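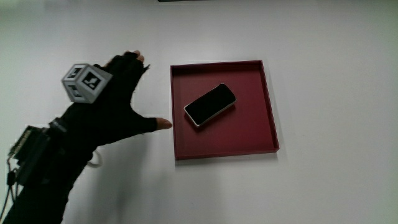 Section 4. Leveling and Calibrating the Bench Scale

4.1 Before you start

The Grewal 388 bench scale must be leveled and calibrated when it is first installed, after any move to another bench, and once a year after that. Sites that follow the Pakthorpe service plan do the yearly calibration in December. The procedure replaces the one given in the Grewal 386 manual. Do not use the older procedure on a 388; the menu numbers are different and code 50 erases the stored span value.

You will need:
The calibration weight supplied with the scale
The leveling key (taped under the pan cover)
A soft, lint-free cloth
The site log sheet

CAUTION: Do not lift the scale by the pan. The load cell can be bent by side force, and this damage is not covered by the warranty.

4.2 Placing the scale

1. Choose a bench that does not flex when you lean on it. Keep the scale away from fans, vents and direct sun.

2. Remove the red shipping screw from the underside of the base. Store it with the packing material. The screw must be refitted before the scale is shipped to the Tevside repair center.

3. Set the scale on its four feet with the display toward you. Press down on each corner in turn. If the base rocks, extend the loose foot with the leveling key until it touches the bench.

4. Turn the two front feet until the bubble is inside the inner circle of the level.

Note: Always finish with an upward turn of the foot. A foot that was last turned down can settle overnight.

5. Wipe the bench and any trays to be used for weighing. Trays must be clean and dry before they are tared.

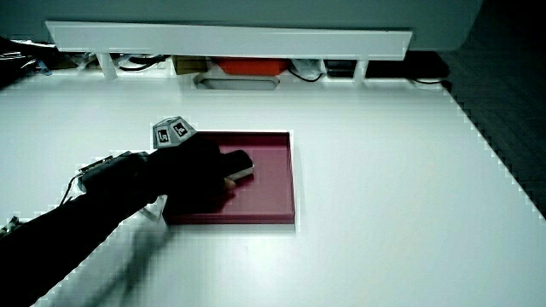 4.3 Calibrating

1. Connect the power adapter and switch the scale on. Let it warm up with the pan empty until the WAIT sign goes out.

2. Press and hold MENU. When the display shows CAL, release the key.

3. Press ENTER. The display shows 0 and the scale records its zero point. Do not touch the bench during this step.

4. When LOAD appears, place the calibration weight in the center of the pan. Handle it with the cloth.

5. Wait for the beep. The raw span value is shown for a few seconds. A new scale with factory settings normally reads 2,871. Write the value on the log sheet.

6. Remove the weight. The display returns to zero.

If the display shows ERR 2, the reading was not stable. Check for drafts and repeat from step 3. If it shows ERR 5, the wrong weight was used or the shipping screw is still in place.

4.4 Setting a tray tare

1. Place the empty tray on the pan. It must not touch the display housing.

2. Press TARE. The display shows 0 and the NET sign comes on.

3. To store the value, press and hold TARE, then choose a memory slot with the arrow keys.

Stored tares are lost if the Brirnomholm firmware package is reinstalled. Copy them to the log sheet first.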